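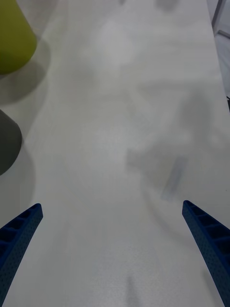

Keeping a White Table White

A white table with a matte top is beautiful on the first day. After one week it shows every hand and every glass. I bought mine in a small shop in Citcombe, 17 years ago, and I am still fighting with it, but now I win more often.

Wipe it dry first. I made the mistake many years to start with the wet cloth, and then the crumbs and dust become a gray paste that goes into the grain. A dry microfiber cloth, long strokes from the back edge to the front. After this, warm water with two drops of dish soap, and the cloth must be wrung very well. Last comes a clean towel.

Check the result from the side and low, with your eyes almost at the level of the top. From above you see only that it is white. 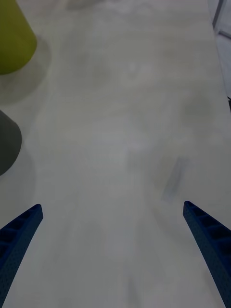
Cloudy gray patches on a light top are sometimes only shadow, so move the lamp before you start to scrub. If the patch stays in its place, try baking soda mixed with water, soft like yogurt. Leave it five minutes and rub with one finger in the cloth. Please no scouring powder and no green side of the sponge! It makes a matte surface shiny in one spot, and this you cannot repair.

For soda and juice the best help is to keep the drinks together. Sticky rings come when cans and bottles stand everywhere after guests leave. I put out paper cups at the back of the table, and the empty ones go in there.

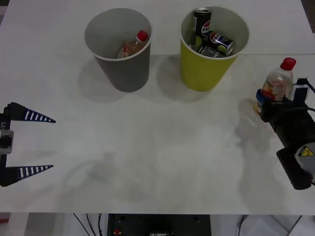
Two colors of cup are useful — gray for bottles, yellow for cans — and then the sorting for recycling is already done. Take wide cups, a narrow one falls over when a tall can stands in it. A bottle with something left inside should have its cap on, and I pour it out in the sink before it goes to the bin. If a cup leaks at the bottom, put a folded napkin in the next one.

A dried ring of cola needs only a warm wet cloth laid on top for some minutes. Do not scratch it with a knife. For orange stains I use a little white vinegar in water, but never on stone.

Updated June 2025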